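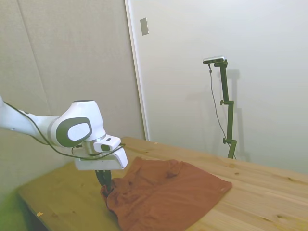

Folding on a pine table: notes after three months

I moved the folding off the bed and onto a table in the spare room at the start of the year. These are the notes I said I would write up. They cover tops only. Sheets and towels are a separate problem and I still do those standing in the hall.

Surface

Light pine. I had expected to need a mat or a blanket over the top, as you would for ironing, and tried one for a fortnight. The blanket grips cotton jersey too well. You pull a sleeve across and the body comes with it. Bare wood lets the cloth slide a little, enough to square it up, and the grain gives a rough visual line to work to if you are folding parallel with the planks. Run a hand over the top first. Pine snags when a corner has been knocked, and I put a pull in a grey jumper that way. Fine sandpaper on the spot fixed the table. The jumper is now for gardening.

Height matters more than surface. Mine came too low and I raised it 5 cm on blocks. My back stopped complaining within the week.

Starting position

Most bad folds are bad before the first fold. If the top goes down crumpled, the creases get locked in and you find them again in the drawer. My order is now:

Drop it on the table any way up.
Find the hem. It is the longest straight edge and the easiest to recognise in a heap.
Pinch the hem near one end and draw it out sideways until it lies straight.
Smooth from the hem towards the neck with a flat hand.
Sleeves last.

I used to start at the shoulders, because that is how shops seem to do it. Shoulder seams are curved on almost everything I own and a curve is no use as a reference. Larysa Kravchuk, who commented on the previous post, starts from the side seam. I tried it. It works on anything cut in panels and badly on cheap tube-knit tops, which have no side seam, or one that has twisted round to the front after washing.

The fold

Sides in to the middle, sleeves back on themselves, then thirds from the hem up. A finished top should stand on its folded edge without leaning. If it leans, the thirds are uneven, usually the last one.

Thick cotton wants halves and then halves again. Thirds make a lump.

Storage

The drawer is a Fadby, the shallow one. It holds 8 tops on edge in a single row with room to get fingers in. I have had up to 11 in there and they come out looking as if they had never been folded. The second row is for long sleeves.

Still to sort out

Linen does not hold any of this and I have given up on it until June, when I shall be wearing it anyway. Ankit Sengar suggests hanging it damp and not folding at all. I have no rail space at present, so that waits on the wardrobe.

Updated 22 March 2025: corrected the block height, which I had given in inches.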